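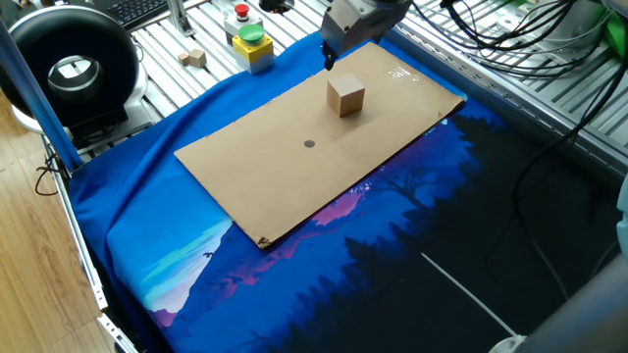

December
By Ilse Vogler
Filed under: Papers & Preprints
Search this site

4. Surface and props

I like cheap props – a wooden cube, a sheet of cardboard, one dot marked on it, and a printed cloth with pine trees underneath. The worn edges don't bother me a bit, and I'd happily use the same sheet again (Figure 4).

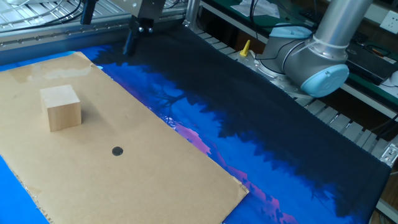 Figure 4. Cube and dot on the cardboard.

Yaw Bonsu wrote back that he'd want a plain cloth too – the night print is awfully busy next to one small dot.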